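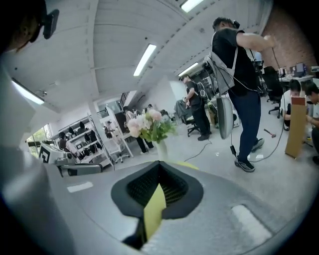 Sizwe Mokgethi told me at the door that I should come back in February, when they are further, and that today I would see mostly people waiting for cables. I said that I like to see people waiting for cables, and he laughed and let me in.

2023-08-28. The open day at Fusell. I took the early train and came too soon, so I walked two times around the building and ate my sandwich before eleven.

I had expected something like a factory, with a fence and a yellow line on the floor. It is an office with a brick wall and a row of desks. The men wear black T-shirts, and one carries the equipment on his own body, a harness and a headset. One of them held his arm up for so long that my own shoulder became tired from looking. There was a hammer on the floor and a bouquet of roses in a white vase, and I liked that both were there.

Sizwe explained the idea to our group. A person does the movement with a gripper in the hand, and later the robot must learn it from these recordings. For one simple task they want 1000 repetitions. They have 64. A lady from Satolov asked who does all of these, and he said "we do", a little quietly.

I was allowed to hold one gripper for some minutes. It is heavier than I thought, and after three tries my wrist did not obey me any more. I wanted to ask if they also make it for left-handed people, but I did not find the word for "handle" quickly enough and then the moment was over. I will write to him.

Coffee was good, biscuits from Beron, too sweet. I spoke with a man of 69 who repaired lifts all his life. He thinks the finger pads will wear out first. I think so too.

Home at seven, feet hurt. I must return the visitor badge, it is still on my jacket.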